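How to write and lead the intercessions

Reading a lesson is one thing, but being asked to lead the prayers makes many people nervous the first time. These notes began as a sheet for the Probert group of parishes and have been added to by several of those on the rota. They assume a said or sung Eucharist with the usual pattern of prayer. If your church does things differently, ask whoever is taking the service.

Before you start

Find out three things from the vestry: the readings, the theme of the sermon if there is one, and the names of the sick and the departed. The list of names is closed at 4 in the afternoon on the day before the service. Anything that comes in later is given to the priest by hand.

Read the Gospel through twice, once silently and once aloud. You are looking for a phrase or a picture that the prayers can lean on. One is enough. 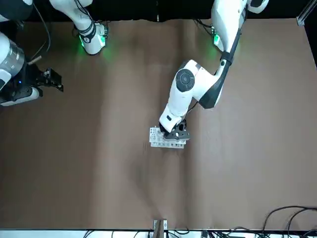 Page 25

The order of the prayers

The usual order is the Church, the world, the local community, those who suffer, and those who have died. Keep to it unless there is a good reason to change. People in the pews know where they are, and they will be ready with their own names when you come to the sick.

Write one short paragraph for each section. The whole text should come to no more than 200 words, leaving room for silence. Siwan Morris suggests writing it out by hand first, as long sentences soon make the wrist ache.

Address God throughout. It is easy to slip into telling the congregation the news, or into preaching a second sermon. "We pray for the people of Brisport after the floods" is plenty. They have heard the details already.

Choose one response and use it all the way through. "Lord, in your mercy, hear our prayer" needs no introduction. If you use another, say it once at the start and have people repeat it.

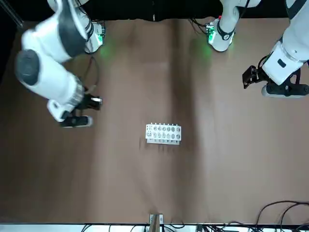 Leading the prayers on the day

Arrive early enough to check the microphone and to look over the names. If you don't know how to say one, ask. Funmilayo Garba keeps a list of pronunciations inside the cover of the intercessions folder, and you are welcome to add to it in pencil.

Go to the lectern during the last lines of the Creed. Wait until everyone has sat or knelt, and then wait a little longer. Speak more slowly than feels natural, and drop your voice at the end of a petition so that the response comes in without prompting.

When you ask for silence, keep it. Counting slowly to ten under your breath is a help to begin with. At St Hilomero's chapel the heating ticks all through December, and Gwion Llewellyn says he has learned to pray along with it.
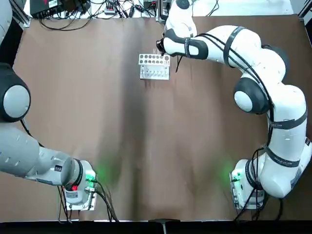 Read the names of the departed clearly and without hurrying, Christian name first, and surname only if the family has asked for it. Year's mind names come after the recently departed. Finish with the closing prayer on the card, which everyone says together, and stay at the lectern until the Amen.

If you lose your place, stop, find it and carry on. There is no need to say sorry.

Afterwards, put your script in the folder so that the next person can see what has been prayed for lately. Psalm 51 and a few other penitential texts for Lent are at the back, along with some seasonal responses copied out by Morfudd Ifans. To swap a date on the rota, speak to Sioned Jarman.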